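How to teach a robot to pick up a hat

Written by Felicja Michalski for the Ngui Robot Club pages. Best for ages 8 to 12.

Have you ever picked up a hat without looking at it? I bet you have. Your hand just knows what to do! Your fingers feel the cloth, squeeze a little, and up it comes. You've had years of practice, starting from when you were a baby grabbing at everybody's noses.

A robot hasn't had any of that. A brand new robot doesn't know what a hat is, or that a hat is squashy, or which bit to hold. So at our club in Stilincombe we are learning how to show it, and I think it's one of the best things we've ever done.

What is a gripper?

A gripper is a robot's hand. Most of the ones you'll meet have only two fingers. Try it yourself: hold out your thumb and your first finger and tuck the others away. Now pick up a pencil. Easy? Now try a sock. Now try one sheet of paper lying flat on the table (this one drives me mad).

You'll soon spot that a hard thing and a soft thing need different kinds of pinch. A pencil stays the same shape when you squeeze it. A sock folds up and changes shape, so you can never be quite sure what you'll be holding.

Learning by copying

There are lots of ways to tell a robot what to do. You can write a program that says "move forward, close fingers, lift". That works well if the hat is always in exactly the same place. Move the hat a little bit and the robot closes its fingers on nothing at all!

The other way is to let the robot learn from people. A person holds a gripper in their own hand, like a big pair of tongs, and does the job with it. A camera on the gripper records what the job looks like from there, right down by the fingers. Then a computer studies the recordings and looks for patterns. Each recording of one go at a job is called a demonstration, or "demo" for short.

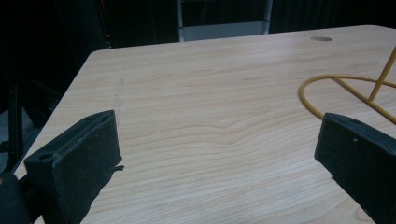
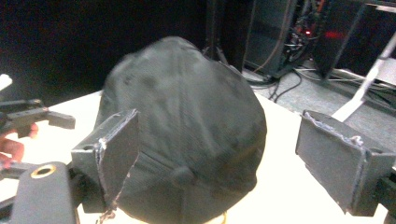

How many goes does it take? Lots and lots! Our first job had 125 demos, and when Roald Boström loaded them into the computer we all thought we had finished. We hadn't even got going. By June the club wants to have 1,175 of them, over all our jobs put together. Ratih Wuisan, who is ten, made a wall chart for it with a rocket that goes up a square at a time.

Why so many? Think about learning to catch a ball. If somebody only ever threw it to you from the same spot, you'd be brilliant at that one throw and hopeless at the rest. Robots are just the same. So we change things between goes. We turn the object round, or slide it nearer, or swap who is holding the gripper. Wahyudi Hidayat is left-handed and his demos look quite different from mine, and that's great, we want both.

Good demos and muddly demos

A good demo is smooth and not too fast. Go slowly towards the object, stop, close the fingers, lift, put it down, open the fingers. If you wobble about changing your mind, the computer learns the wobbling too! Benvinda Garcia calls these "soup demos" and we throw them out.

Try to keep your sleeves and your other hand away from the front of the camera. And if you drop something, don't worry, just say "again!" and start a fresh one.

Try it at home

You don't need a robot for this. You need a pair of kitchen tongs, a friend and five things of different shapes. A soft hat, a spoon, an apple, an empty cup and a sponge would do nicely.

Sit opposite your friend. Pick up each thing with the tongs while your friend watches very closely and says nothing. Then swap. Your friend has to copy you exactly: same side, same squeeze, same speed. Did they get it right? What did they miss?

Now turn all the things round and let your friend go again without a new demo from you. This is the hard bit for robots too.

Words to know

Gripper: the part of a robot that holds things.
Demo: one recorded go at a job, done by a person.
Data: all the demos and other information that the computer learns from.
Training: when the computer works through the data again and again, getting better at the job.

If you try the tongs game, draw us a picture of the trickiest thing you picked up and bring it along to club. We'll pin it up next to the rocket chart.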